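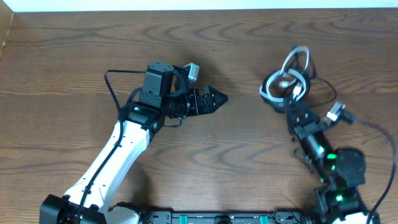 Wooden tabletops: care and use (reply to questions from Room 217)

To: all subscribers, Karnton Shared Facilities list
From: Furniture and Interiors Office, Coughlan Building

The office has received several messages on the subject of the wooden tables, the most detailed of which is quoted below with the sender's signature removed. Replies follow each part of the message. Departments are asked to pass them on to anyone who books a room in the Coughlan Building.

> We use one of the wooden tables in 217 for most of the week and would like some guidance. The top looks grayer than the ones I remember from the old building. Is that the finish wearing off, or were they delivered that way?

They were delivered that way. The 16 tables of the Kovberg order were selected in a medium brown with a grayish cast, and the color is not a sign of wear. Tables brought over from the old building have a redder tone and belong to an earlier purchase. The two kinds should not be exchanged between rooms without a note to this office, as they are listed separately in the inventory.

Members have also asked about the dark grain lines. These run mostly along the length of the top in wavy bands, and in places they close into long, pointed ovals, one inside another. This is the figure of the wood and requires no treatment. Two requests for "stain removal" received in May concerned grain of this kind. Scouring pads had been tried in one case, and the dull patch that resulted is still visible.

> Second question. The cleaning sheet taped inside the cupboard says to wipe with a damp cloth and then oil. The newer sheet says no oil. Which one are we supposed to follow?

Please follow the newer sheet and discard the older one. The current procedure is:

Clear the table completely before wiping. Do not wipe between items and leave the rest for later.

Use a soft cloth, well wrung out, with plain water. Work along the grain from one end to the other.

Dry at once with a second cloth.

For grease or adhesive residue, use the Mallel surface soap kept at the service desk. Rinse with clean water and dry again.

Oil and wax are applied by this office only, during the summer closure. Household polish leaves a film that the Mallel finish does not accept, and the whole top then has to be stripped.

> We do a lot of sorting and handling of small items directly on the wood. Should there be a mat or a cover? A couple of us find that things slide on a mat, and the bare top is easier to work on.

The bare top may be used for handling and sorting. A cover is required only for cutting, painting, soldering, gluing, or hot items. Where a mat is used it should be taken up at the end of the day. A mat left in place for weeks leaves a lighter rectangle on the wood, and this office has almost no means of correcting it short of refinishing.

Anything that stands on the table for a long period should have felt or rubber under its feet. Rubber should be of the non-marking type. Clamps fixed to the edge require a pad on both faces, and the pads are available from the service desk at no charge. Cables should be led so that they do not drag across the surface when something is moved.

> Last thing, there's a shallow scratch near one corner, about as long as a finger. It was there when we got the room. Do we have to report it?

Yes. All marks should be reported when a room is taken over, whatever their size, so that they are not charged to the next user. Write to the list address with the room number and the location of the mark, or call extension 345 before 4 p.m. Do not fill scratches with wax pencil or marker. Shallow marks are rubbed out during the summer work, and deeper ones are assessed individually.

A further point, which was not raised in the message: tables are not to be pushed across the floor. The legs of the Kovberg tables are fastened with 2 bolts each, and the bolts loosen when the table is dragged under load. Please lift with one person at each end. If a table rocks, report it and stop using it until the bolts have been tightened.

The revised cleaning sheet will be placed in all cupboards on the second floor of the Coughlan Building. Additional copies may be collected at the service desk.

Furniture and Interiors Office
Karnton Shared Facilities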